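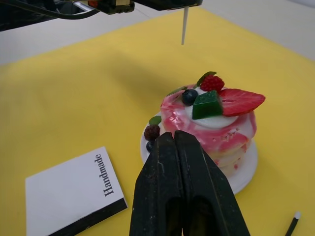 Nerneck Opens "Sweet Stack," a Winter Show of Handmade Display Desserts

LEMIEUX – Pancakes are the star of the new season at Nerneck, the craft gallery on Lemieux's main street. "Sweet Stack" opens in February with 106 model desserts by members of the Wodeo craft circle, and we could not be happier with how it came together!

One of our early favorites is a stack of thick, pale cream layers on a round white plate, with glossy pink and white icing dripping down the sides. A dollop of cream sits on top with a strawberry half, a dark blueberry and a shiny green cube that has already started a friendly argument in the office (kiwi or jelly?).

"Icing is the part I love most," said Marlene Thibodeau, who leads the circle. "You get one go at a good drip, and then you leave it alone."

Tsutomu Ebihara will teach 2 beginner workshops during the run, one on fruit and one on cream and icing. Materials are included, and no experience is needed. Children are welcome with an adult.

The show is open from 10 a.m. to 4 p.m. at 1129 Lemieux Street. Admission is free. Workshop places can be booked at the front desk.

Press contact: Darlene Sawatzky, Nerneck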